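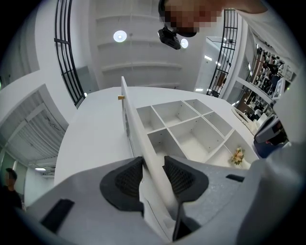
Apr 28, 2026
By the Tovham store team
4 min read

Shelf display check, counter and grid panel area

Use this list when a cubby unit or loose shelf is set up, changed or moved on the counter. Mark each line OK, FIX or N/A and write a comment for anything that isn't OK. The unit on the counter is the open white one, three compartments over three. Its item number on our stock sheet is 1354.

1. Counter surface
Clean, no grit or tape residue. OK
Nothing stored under the feet or base of the unit to level it. OK
Comment: Wipe with a soft cloth only. The spray cleaner from the back room leaves streaks on white and should stay off this counter.

2. Cubby unit
Stands flat and does not rock when pressed at each top corner. OK
Joints closed, no gaps at the dividers. OK
Back edge clear of the customer side. FIX
Comment: Pressed all four corners, no movement. The unit had crept toward the walkway again. Moved it back and marked the position with a pencil dot. Check the dot next time before moving anything.

3. Boards and pegs
Every loose board checked along both long edges for chips. OK
Pegs seated fully and not split. OK
No board left leaning against a glass case or a grid panel. OK
Comment: The white boards are thin and chip easily if stood on end. Lay them flat. If a peg turns by hand, take the board out of use and put it in the repair tray – do not glue it on the counter. Spare pegs are in the Caputo box, second drawer. Eight left, reorder before November.

4. Compartments
Load kept to the lower row first. OK
Nothing hanging past the front edge. OK
Decor items clean and stable. OK
Comment: Only the artificial flowers are in so far, peach and cream, lower right. They can stay through the next change. Leaves need to be tucked in so sleeves don't catch them. Leave the other five compartments open until the Clokura stock is priced.

5. Grid panels
Black panels upright, bases tight. OK
No sharp ends at hand or eye height. FIX
Hooks removed where there is no stock. OK
Comment: One rough weld on the left panel, low down. Filed and taped for now. Ask Priltlow for a plastic cap – they sent the last ones within a week. The right panel is fine.

6. Glass display case
Doors run freely, lock works. OK
Light strip at the base working, cord out of the walkway. OK
Glass free of cracks at the corners. OK
Comment: Fingerprints on the side nearest the counter. Cleaned.

7. Ceiling and lighting
Recessed lights over the counter working. OK
No stains or loose edges on the ceiling panels. OK
Comment: None.

8. Walkway
Clear width past the counter at least 37 inches. OK
Hallway side free of boxes and carts. OK
Comment: Measured after the unit was moved back. It was short before that, so item 2 matters.

Open items
Cap for left grid panel, still to be ordered.
Pegs, reorder.
Pencil dot on the counter to be replaced with a small clear sticker.

Keep the signed copy in the binder at the counter. Fixes that take more than a day go on the maintenance sheet as well, with the line number from this list.

Contact | © 2026 Tovham | Back to top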